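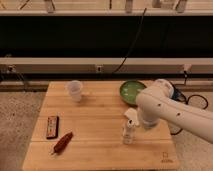 FOR IMMEDIATE RELEASE
Friday, September 13, 2024

Fluvstead's least successful ghost gets a second book

Wuyts Press is pleased, and slightly surprised, to announce the publication of The Lodger at Lidach, a comic ghost story for adults and the sequel to last year's A Quiet Word with the Dead. The first book was printed in a run of 2,000 copies, which the publisher considered bold. It went on to sell over 3,000, which meant calling the printer and being pleasant to him.

The new novel returns to the seaside town of Fluvstead, where the ghost of a minor tax inspector has been haunting the same boarding house for most of a century without frightening a single guest. Doors slam, and people thank him for the breeze. He moans on the stairs, and the landlady has the pipes looked at.

When the boarding house is sold, he is obliged to find new premises. The only vacancy is at Lidach, a drafty country house that already has 4 ghosts, a house meeting every full moon and firm views about who gets the attic. He gets the pantry. He also gets the blame when a living guest disappears halfway through a wedding breakfast, and must clear his name in front of people who can't see him and colleagues who wish they couldn't.

Readers who haven't met the first book can start with this one. Everything they need to know is repeated early on by the ghost himself, who likes to complain and has a good memory for it.

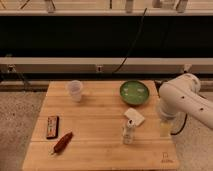 What early readers are saying

Advance copies went to members of the Sullex Book Circle, who were asked for their frank opinions and supplied them. One called the novel "the most fun I've had with a dead accountant." (He is a tax inspector. The distinction matters a great deal to him and takes up most of a chapter.) Another read it in 2 sittings and would have managed it in one if her train hadn't been on time. A third member felt there could have been more about the wedding cake, and her note has been passed on to the author.

There is very little blood in the book, and no one is possessed for longer than a paragraph. The publisher recommends it for anyone who likes a haunted house but would prefer to sleep afterward.

Availability

The Lodger at Lidach is out today in paperback and as an e-book, from independent bookstores and direct from Wuyts Press. The e-book of A Quiet Word with the Dead will be sold at a reduced price until the end of November, at which point it will go back to costing what it should. An audiobook is planned, once a narrator has been found who can sigh convincingly for nine hours.

Review copies are available to press and book bloggers on request. Please say whether you'd like paper or electronic.

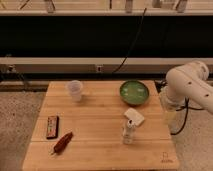 A white robotic arm beside a wooden surface, with a cup and a green bowl.

About Wuyts Press

Wuyts Press publishes light fiction with a supernatural streak from a small office in Sullex. The office is not haunted, although the heating has its moments.

ENDS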